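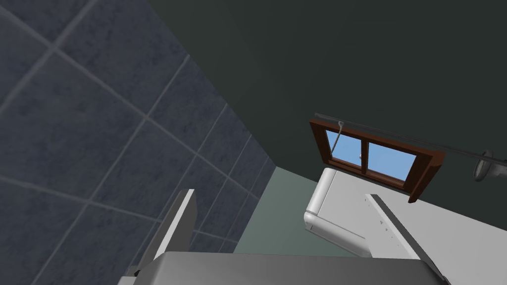 Wrist camera view in the bathroom, simulation build 947

Software working group, simulation and control
Minutes of the meeting held on Friday at 14:00, room Brinden and online

Present: planning, perception, control, tooling. The Vuorinen side joined online from item 2.
Minutes were written by the tooling group. Please send corrections by the end of next week.

1. Minutes of the previous meeting
Accepted with one change. In the part about the gripper driver, "the command is refused" should read "the command is delayed". The text on the shared drive is already corrected.

2. Camera orientation in the recorded runs
Perception reported that in a part of the August runs the images are strongly tilted compared with the room. The floor and the walls go diagonally through the picture, and the detector for doors and windows gives poor results there. It was discussed if this is a fault in the camera mount definition or if it comes from the base pose at the start of the run. Control thinks the second one, because the joint values in the log look normal. Perception is not convinced and would like to see the two transforms printed side by side.

It was agreed that the runs stay in the set for now but get a tag "tilt". The training job must be able to leave them out with one setting. Perception will write the tag, tooling will add the setting.

Vuorinen asked if the tilt can be corrected afterwards by rotating the images. Perception answered that this is possible but the corners are lost, and the depth images would need the same treatment. Not decided.

3. Planner: reaching past the own arm
Planning presented the new self-collision check. The old check used one box for each link, and this was too rough for the fingers. The new one uses 5 capsules for the hand and keeps the box for the forearm. The time for one query went up, but the planner asks less often, so the total is close to what we had before.

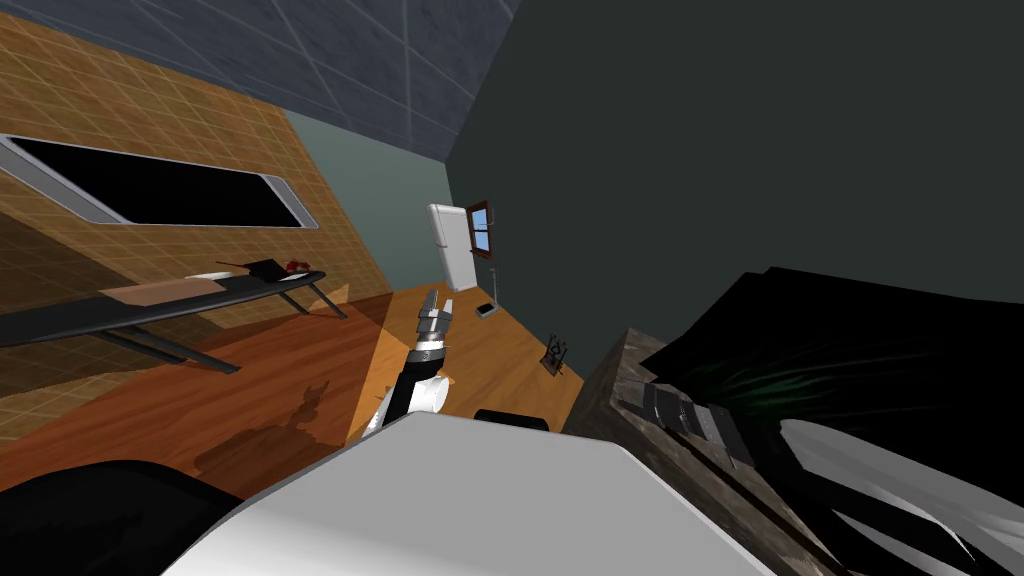

The open question is still what to do when both arms are near the body and one of them is also close to furniture. In this case the planner often finds a path for the left arm and then stops, as the right arm has no free direction. Planning proposed to move the right arm to a parking pose first. Control remarked that the parking pose was chosen for an empty room, and close to a solid block it can itself be the cause of contact. Planning will prepare a list of 6 parking poses and the planner will take the nearest free one.

A longer discussion followed about the safety distance. Orkivwood uses a larger value in its own branch and asked that we do the same. The meeting preferred to keep our value and make it a parameter – the default does not change.

4. Odisent scene loader
The loader now reads the room files without the conversion step. Known problems:
Glass is loaded as a solid color, so nothing can be seen behind the window panes.
Shadows sometimes have a jagged border on the wooden floor. It is not known if perception is disturbed by this.
Ticket 1524 (wall and ceiling use the same material name) is still open. The segmentation labels are mixed up when this happens.
Tooling will fix ticket 1524 before the other two.

5. Log format
Short item. The gripper opening will be written in meters everywhere. Until now the control log used meters and the planner log used a fraction from zero to one, which caused wrong plots at least once. Old logs are not converted. The reader will look at the version field and do the conversion when loading.

6. Other business
The nightly test machine will be out of use on Friday morning for a disk change. Jobs that are in the queue will start again by themselves, but please check yours.
Vuorinen asked for read access to the planner branch. Agreed.

Actions
Perception: tag "tilt" in the August runs; print both transforms
Tooling: setting to leave out tagged runs; ticket 1524; version check in the log reader
Planning: list of parking poses; safety distance as a parameter
Control: compare the base pose at start with the scene file

Meeting closed at 15:20.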